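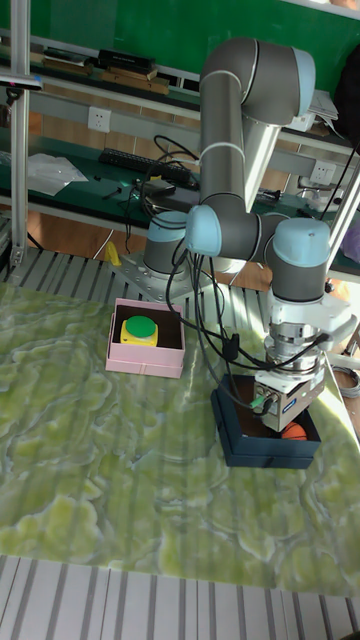 Tablero verde de acabado jaspeado.

El mármol verde que no es mármol

La escayola pigmentada, o scagliola, se compone de yeso cocido, cola animal y pigmento mineral. El taller Givodberg la fabrica por encargo para restauración de zócalos y encimeras. Su responsable técnica, Marjan Ghasemi, trabaja los verdes con óxido de cromo y tierra verde, en proporciones que ajusta según la humedad del yeso.

La masa se amasa por tonos separados. Cada tono se corta en tortas irregulares, se baña en una lechada más oscura y se prensa contra el siguiente. La lechada forma la veta. El bloque se rebana en láminas de 20 mm y se asienta sobre soporte rígido.

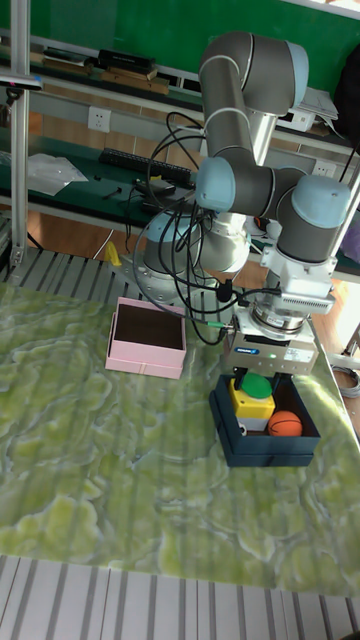 El fraguado de la cola es la fase que más piezas arruina. Con exceso de cola, la superficie se cuartea al secar; con defecto, no admite pulido. Ghasemi deja reposar las láminas 20 días antes del primer desbaste, que hace en húmedo con grano 120. Siguen tres pasadas de relleno con yeso fino y una final de aceite de linaza.

Lorna Dalgleish, conservadora independiente, discrepa del aceite: amarillea los verdes fríos y complica las intervenciones posteriores. Prefiere cera microcristalina, aunque obliga a renovar la capa cada septiembre.

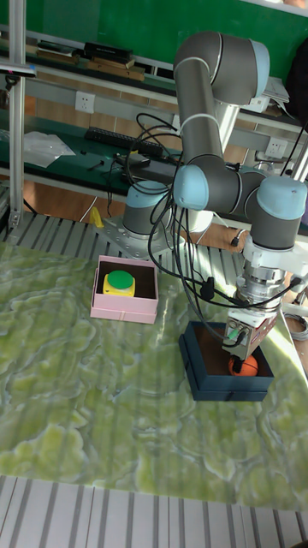

Imitaciones impresas

El laminado decorativo reproduce la veta por impresión sobre papel impregnado en resina. El dibujo se repite a intervalos fijos y carece de profundidad en el canto. Para superficies de trabajo sometidas a roce, Dalgleish lo considera suficiente.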